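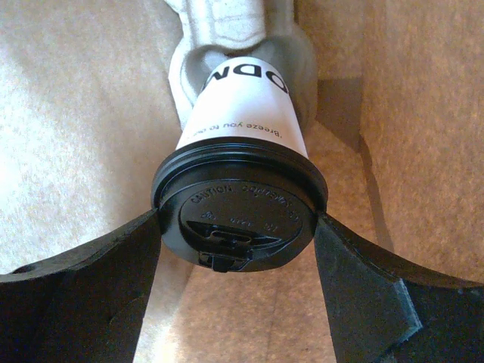 A paper coffee cup with a black lid, held between two black gripper fingers.

Dodimville Opens Relocation Desk for Retired Newcomers

DODIMVILLE — The Town of Dodimville will open a relocation desk in June for retired people who are moving to the area or considering a move, the town administration announced. The desk will operate from the ground floor of the Delorme Building and will be open on weekday mornings from 9 a.m. until noon.

The service brings together information that is now held by several offices, including property tax relief, bus passes, voter registration, driver's license transfers and enrollment with local medical practices. Residents who have lived in the town for less than a year may also use the desk to request a copy of the senior services directory.

"People who retire here often arrive without family nearby, and they have had to make a separate visit for each form," said Clementina Vieira, director of resident services. "We expect most questions to be settled in a single appointment."

Applications for the senior property tax deferral will continue to be decided by the assessor's office. Staff at the relocation desk will check that each application is complete and forward it on the same day. Applicants should bring proof of age, a deed or signed lease, and their most recent income statement. Original documents will be copied and returned at the appointment.

The desk will have two full-time employees, both transferred from the records office. Hervé Pons, who has managed the town's bus pass program, will supervise the service. Calls to the existing bus pass line will be answered by the new office once it opens.

The announcement follows a housing and services review completed for the town by the planning firm Plendlow. According to the review, retired households accounted for almost 17 percent of new residential utility accounts opened in Dodimville during the period studied. The review also found that many of those households had rented in the town for a season before buying or signing a long-term lease.

Among its other recommendations, the review called for a clearer explanation of winter road maintenance on private lanes and for a later closing time at the public library. The administration said the library hours are under discussion and that no change has been scheduled. A revised guide to road maintenance will be available at the relocation desk and at the town clerk's office.

Noémie Leclerc, who leads the planning department, said the town would look at how the desk is used before deciding whether to add afternoon hours. "Mornings were the preference of those who answered our questionnaire," Leclerc said. "Some of our newer residents still work part time, and we will need to hear from them as well."

Three evening information sessions on household budgeting, health coverage after a move, and wills and powers of attorney will be held in the Delorme Building during the first months of operation. Baptiste Mallet, an attorney in private practice, will present the session on wills. Attendance is free, but seats must be reserved through resident services. The presenters will not give advice on individual investments.

Appointments at the relocation desk may be made by telephone or in person at the resident services counter. Visitors without an appointment will be seen as time allows. Parking for the Delorme Building is at the rear, and the step-free entrance is on the same side.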